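Notes for the Drosville library talk, "The Shelf That Isn't For Anything"
Version with Darlene's cuts. Running time 20 min if I don't tell the Durby story.

**Opening (slow down, they will still be finding seats)**

Good evening. My name is Oratile Oosthuizen, and I have a shelf.

(Pause. Somebody usually laughs. If they don't, keep going as if they had.)

I've been asked to talk about small-space living, and I should confess up front that I don't live in a small space. I live in a medium space that I have made small by owning things. The handout says I have reorganized 294 shelves for paying customers. The number comes from my invoices, so it leaves out my mother's.

**Slide 2 — What a shelf does when you leave the room**

Every home has one surface where objects go to wait. In Werkinen, where I grew up, it was the top of the piano. We did not own sheet music. We owned coupons, a flashlight and one glove.

Ask for a show of hands: who has a shelf, counter or windowsill they'd rather not discuss? Wait for Ruan Mabaso, he promised to put his up.

The waiting surface has rules. Paper attracts paper. Anything soft will end up at the back, where it can watch. And food that comes in a packet will travel any distance to avoid the kitchen. 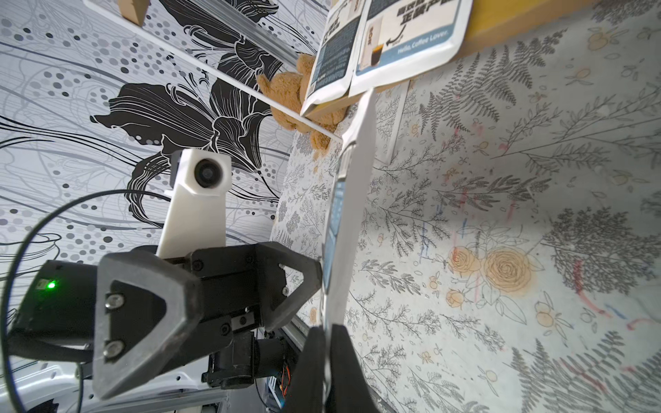

*Slide 3. Coffee packet in front, teddy bear behind. "Hello, Coffee Lover."*

Let them read the packet before saying anything. It says hello, so give them a second to say it back.

Then: I love this bear. He has the look of a tenant whose view has been built over. The coffee is printed in Chinese apart from that one greeting, and there's a second packet leaning next to it covered in small type, in case the first one left you with questions.

Talk about *fronting*. Shop people know this word. You pull the goods forward so the shelf looks full. At home we do it by accident: the last thing in goes in front, and whatever was there before becomes scenery. The bear is scenery now. He probably has opinions on this.

Point out the walls too. Big black-and-white lilies on one side, ferns and orangey-yellow roses on the other. I'm in favor of both. But when the background is this busy, a packet can hide in plain sight for a year. My rule for a loud wall is a quiet shelf, and my rule for a loud shelf is to invite fewer people over.

(Don't get into the red and blue marker scribbles among the flowers unless there are parents in the room. If there are, just point. They'll take it from there.)

**Slide 4 — The sorting bit**

Keep this quick. Vusumuzi Gumede timed me in March and said it felt like a tax seminar.

- Take everything off. Yes, the bear.
- Wipe the shelf. You'll want to skip this, having just seen it.
- Food goes back to the kitchen, standing up, with the words facing you.
- Thin flat packets stand behind thicker ones, or in a letter rack. On their own they lean, and then they slide.
- One soft thing may return. It gets the front.

Someone will ask about baskets. I have nothing against baskets. A basket is a very nice way of not deciding. If pressed, say one basket per shelf, no lid, and move on before it becomes a debate (Motaung, both sessions).

**Slide 5 — Costs**

Sizwe Moodley asked me to put real money in. Fine. The most anyone has paid me to fix a single wall of shelving is 4000, and half of that was carpentry. The least is 200, and she tipped me in jam. The method itself needs a cloth and an hour.

Drink of water here.

**Slide 6 — What to keep out on purpose**

I get accused of wanting empty shelves. I don't. An empty shelf makes people put their keys on it. Pick 3 things you like looking at and give them some air. They can be silly things. A fuzzy tan bear beats a vase you're afraid of.

If there's time, Durby story, short version: the man, the fish kettle, the second fish kettle. Stop before the divorce.

**Questions**

Likely ones:

*What about books?* Different talk, longer, with shouting.

*My husband won't let me move anything.* Move one thing. See how long he takes.

*Do you do this at your own house?* Look at watch. Thank Darlene Fehr for the projector and mention that the coffee is at the back, next to the sign-up sheet.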